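About Us

Stasden helps small companies and schools to plan and buy automation equipment. We don't manufacture robots and we take no commission from those who do. Our customers pay us for planning work: what to buy, in which order, how much money to keep aside, and what to leave for the next budget year.

The office is in Norkham, on the upper floor of a former printing house. On the ground floor we have our test room, where equipment is tried before a customer signs for it.

How we started

The company began with a mistake in a purchase. Two of the founders worked at that time for Lungu, a producer of small household parts, and they were asked to buy a robot cell for the packing line. The robot itself was chosen well. But the budget had no line for the gripper fingers, no line for the safety inspection, and no line for the hours of the electrician. The cell arrived in March and stood under a plastic cover until autumn, waiting for the money for all these other things.

After this experience they wrote a planning sheet with 21 lines, so that it would not happen a second time. Other firms in the area asked for a copy. Then they asked for help to fill it in, and after some time this help became a business. Lungu is still our customer, and the sheet is still in use. It has been rewritten many times but it has kept its 21 lines.

Today we are a team of 17 people. Most of us come from production, maintenance or purchasing departments. We have completed 261 equipment plans up to 1 February 2025, the date of the last update of this page.

What we do

A normal project has four parts. First we visit the place and watch the work as it is done by hand. We ask for one full shift at least, because a demonstration made for visitors is usually tidier than the real work.

Then we write the requirements. This is a short paper, in plain language, which says what must be moved, how heavy it is, how often, and what may go wrong. Suppliers receive the same paper, so their offers can be compared line by line.

In the third part we make the budget. We divide it into purchase, installation, training, spare parts and yearly running costs. Many customers come to us with only the first number, and it is a hard conversation when they see the other four. We prefer to have this conversation early.

The last part is the trial. Before the order is placed, we test the gripping, the reach and the working surface with the customer's own parts, if they can be sent to us.

The test room

The test room is perhaps the part of our company we like the most. It is a simple room with tables, a dark curtain and good light over the working surface. Much of our work there is about grippers. On a price list the gripper looks like a small item next to an arm, but it decides if a part can be held or not, and fingers are what customers most often need to order again.

We usually begin with plain fingers and a plain white surface, and we go to special shapes only when the simple ones have failed. A customer who pays for custom fingers should know why. We also look at how wide the gripper must open and how much free space it needs at both sides of the part – this is a common surprise when the table is later filled with trays and boxes.

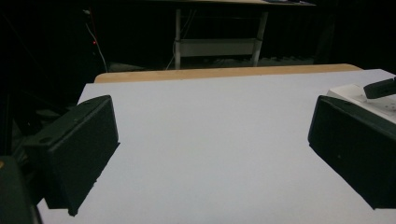 How we think about budgets

We advise each customer to keep a reserve for changes. It is not a sign of bad planning. A part gets a new supplier and is suddenly two millimeters thicker, or the floor is less level than it was on the drawing. When there is no reserve, each such change needs a new approval, and the project waits.

We also advise to buy in steps. One station which works every day teaches the operators more than three stations which are still in boxes. In our plans the second station has its own budget and its own decision date, and the customer is free to say no at this point. Several of them did, and we think they were right.

Used equipment is possible. We check the hours, the controller version and the availability of spare parts, and we write down what we could not check. For schools a used arm is often the better choice, provided that the teaching software is still supported.

Leasing we look at case by case. We calculate it for the full period next to the purchase price, with service included in both, and the accounting department of the customer makes the decision.

Who we work with

Our customers are mostly firms with fewer than 200 employees, and also technical schools which are preparing a laboratory. The longest project of this kind is with the training center in Dalleck, where we planned the robot laboratory over three budget years. In the first year they bought only tables, power supply, storage and one gripper set for practice. The arms came in the second year, when the teachers had already prepared the lessons. The third year was for replacement parts and for a second group of work places.

We also help with applications for public funding, but only with the technical part. For the legal part we can recommend an office which knows this area well.

What we don't do

We don't write plans for equipment which the customer has already ordered. We are sometimes asked for it, when a paper is needed afterwards for the files, and we say no. We also don't give a price by telephone. A first estimate needs a visit, and the first visit inside the Norkham region is free of charge.

Visiting us

You are welcome to see the test room, please write to us before so that a table is free. If you bring parts, bring several of the same kind, also the bad ones with scratches or with a wrong size. Parking is behind the building, and the entrance to the test room is from the yard side.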